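Equipment plan, second reporting period
Prepared by Radka Tomić for Neville Yeoman

Spending to date covers the first arm, its gripper and the wrist camera. The second arm has not been ordered. Two quotes are in hand, from Clelum and Trindix. The Trindix quote is lower but excludes the controller and has a lead time of 121 days. Clelum delivers in 28 days and includes a spare set of gripper fingers. Meenakshi Uniyal is checking whether either supplier will hold its price through July.

The bench has logged 273 hours on box-picking work this period. Most of the unplanned cost was in cables and connectors — a line the original budget did not have. We propose to add one and to fund it from the unspent furniture allowance. 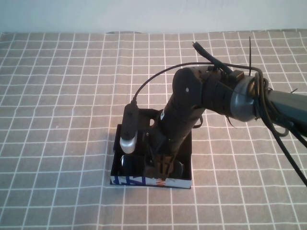

Figure 1. Arm with gripper and wrist camera at the open-topped box, gridded cloth on the bench.

Cable routing on the present arm is external. Gebremedhin Alemneh has priced a dress pack from Calel that would carry the camera and gripper lines along the arm. It can be fitted in one working day. If approved, the same part should be specified for the second arm at the time of order.

Decisions requested: choice of supplier, approval of the cable line, and approval of the dress pack. Bezawit Feyisa will issue the purchase orders once these are confirmed. Service contracts are deferred to the next report.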